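Faklow peg board set — long-ish review after a winter of use

Posted November 21, 2022

Quick one, typing this on lunch. Got the Faklow peg board last February, the white one with the blue pegs, and people keep asking me in messages if it's worth it. Short answer yes, with grumbles. Long answer below.

What I wanted: something for hand practice. I run a small bench skills class, adults mostly, people getting back into fine work after years of not doing any. Some are headed for assembly jobs, some just want their fingers to behave. We'd been using an old Zenar board before this, and the Zenar is fine, but the holes had gotten sloppy. Peg rattles around in there like a spoon in a mug. No good for learning anything about fit.

Ordering was slow. Box came with one corner crushed, contents ok. No printed instructions, just a card with a web address that went to a page that wouldn't load. Figured it out. It's pegs and holes, you'll be fine.

The board itself. Flat, white, rectangular. Raised square plates sit on top and that's where much of the work happens, plus there are slots right in the board. Outlines around the openings are black, and I didn't think I'd care about that but I do. White on white with no outline, under our lights, you'd lose the hole completely. Older eyes thank them. Mine included.

Pegs are blue and easy to spot on the white. On a dark table too, as long as it isn't too dark. Drop one on our carpet and good luck.

Fit is the main thing so let me get to it. Tight but fair. You have to come in straight. Tilt it a little and it catches on the rim and sits there crooked, and you feel it right away in the fingertips. Good feedback. The Zenar never gave you that, you could practically throw the pegs in. Small round hole is the hardest for beginners, the bigger oval one looks easy and then they get the rotation wrong and push. Don't push. I say that maybe 1,000 times a session.

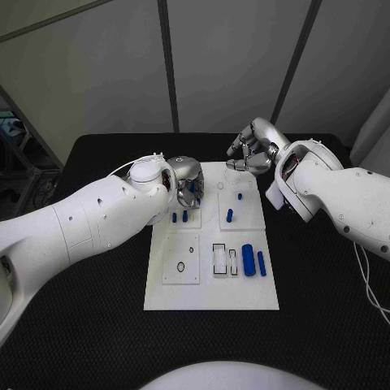
Slots are a different kind of hard. Two of them, one wider than the other, and people who breeze through the round stuff slow way down there. You have to line up an angle as well as a position. Shufen Cao, who teaches the other half of my group, starts everybody on the slots for that reason. I start them on the rounds. We've argued about it, no winner yet. Her people are slower the first week and then they're quicker than mine, so, make of that what you will.

Surface matters more than I thought. On a bare smooth table the board creeps away from you every time you press. Put it on something grippy. We use a rubbery mat, dark, kind of a fine texture, and it stays put. Should the board have had feet? Yes. At this price, yes. I stuck little bumpers under ours and they fell off in a week.

Things I like, in no order —

Height of the plates. Raised enough that you can get your fingers around a peg when it's standing up, you're not pinching at a stub. Well, the short pegs are still a bit of a stub. Big hands complain.

It wipes clean. Coffee, marker, whatever.

Room between the plates. Two hands can work at once, left side and right side, without bumping. I do a drill where one hand holds a peg and waits while the other goes to pick up the next. Sounds dumb. Try it. Most people's waiting hand starts to wander or squeeze.

Not too loud. The old board clacked.

Things I don't —

Corners of the board are sharper than they need to be. Not cut-yourself sharp, just annoying on the wrist if you lean. I took sandpaper to ours.

Spare pegs. You can't buy one peg. You have to buy the whole bag. We lost a tall one the second month and I ended up paying for a bag of stuff I didnt need.

No storage. Pegs go in a yogurt tub. A tray would of been nice.

White shows every scuff. After 7 classes it looked used, after a winter it looks like it's been through a war. Works the same though.

Durability, pretty good. I had Thoa Tôn keep a tally sheet for a while because she likes that kind of thing, and she got to 1,032 insertions in the small round hole before she got bored and quit. Hole still feels snug to me. The Zenar was loose way before that, I'd bet money. One peg has a chewed looking tip now, still goes in.

Compared to the Foveo kit, since somebody will ask. I borrowed a Foveo for a couple weeks. Nicer box, nicer tray, more shapes. But the pegs are slippery and the fit is looser, and it takes up half the bench. If you want variety get the Foveo. If you want to get better at putting one thing in one hole cleanly, get this.

Who it's not for — little kids (small parts, come on), and anybody who gets frustrated fast. There's a stretch in the first hour where nothing goes in and people want to flip the table. It passes. Go slow, come straight down, let go only when it's seated.

Would I buy again? Yep. Already did, second board is on its way for Shufen's side of the room so we can stop trading. Four out of five, loses one for the feet and the spare peg nonsense. If they ever fix the corners I'll come back and edit this. Got to run, class at one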